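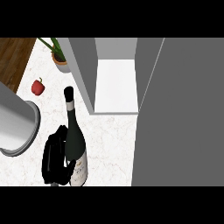

Page last changed: Thursday, August 3, 2023

Notes for my talk on stock, scraps and the soup pot

Right, these are the notes I talk from, tidied up a bit after Orsolya Kovács asked if she could pass them round the allotment lot. I wander off them all the time, so if you were there and remember something different, you're probably right.

START. Say hello, check the back row can hear. Ask who made soup this week. Then ask who made it with a cube. No shame in it, I've got cubes in the cupboard too.

My gran's pot. She had one big dented pot which lived at the back of the stove from the first cold day until spring, and everything went in. I thought all soup tasted the same until I was 11, when I had dinner at a friend's house and it was tomato, out of a tin, and I thought it was the poshest thing I'd ever eaten. (Pause here, people usually want to tell me about their own gran. Let them, but only for a minute or two or we'll never get to the onions.)

WHAT GOES IN. Onion ends and skins, though go easy on the brown skins or it turns bitter. Carrot tops and tails. The green part of leeks, which most people bin and which is the best bit of the lot. Celery leaves. Mushroom stalks. Parsley stalks tied up with string so you can fish them out.

WHAT STAYS OUT. Cabbage, sprouts, broccoli. I did a whole pot of sprout trimmings one January and the curtains smelled of it for days. Beetroot if you mind pink. Potato peelings make it cloudy - fine for a thick soup, horrid in a clear one.

Someone will ask about peppers. They always do! A red one is lovely if you're making something tomatoey. I roast mine first until the skin blisters, peel it, and put the flesh in near the end. Green ones I leave out of stock altogether, they take over. And take the seeds out, please.

THE FREEZER BAG. Main point of the first half, so slow down. Keep one bag in the freezer with the date on. Every time you chop something, the ends go in the bag. When it's full, it's stock day. Hok-lam Wei keeps two, one for ordinary scraps and one for ginger and spring onion, and I've copied him and never looked back. Pass his recipe round now if I've remembered to print it.

THE METHOD. Tip the bag into the pot still frozen, cover with cold water, bring it up slowly. Then turn it right down so you get a lazy bubble every now and again. Forty-five minutes is plenty for vegetables. People leave it on all afternoon as if it were bones, and it goes flat and sort of grey-tasting. Strain it, don't squash the veg through the sieve, and don't salt it yet. Salt goes in the soup.

If it tastes thin, boil it down after straining. If it tastes of nothing much at all, a spoonful of miso or the rind off the end of a hard cheese will sort it out.

Story about the Fuddale fete goes in here if we're running early. Short version: 100 bowls, 11 loaves, one ladle, and the ladle went home in somebody's bag before we'd opened. We served the lot with a teacup. Skip it if the urn's already on.

STORING IT. Cool it quickly, pot in the sink with cold water round it. Three days in the fridge, then freeze it. I use old yoghurt tubs and leave a gap at the top for it to swell. LABEL THEM. Last winter I defrosted what I thought was stock for a risotto and it was stewed apple.

TASTING. Three flasks on the side table: cube, plain scrap stock, and scrap stock with roasted onion. Little cups, no telling which is which. Hands up for favourites at the end. Last time in Fuddale the cube got more votes than I'd have liked, so be ready to take that on the chin.

QUESTIONS. Usual ones are pressure cookers (yes, fifteen minutes), slow cookers (yes, but lid off at the end), and whether you have to wash the veg before you peel it (yes!! it's soil).

Remind them the next one's in September and it's bread. Bring an apron and a clean tea towel, and collect the flasks before you go, the blue lid belongs to Orsolya.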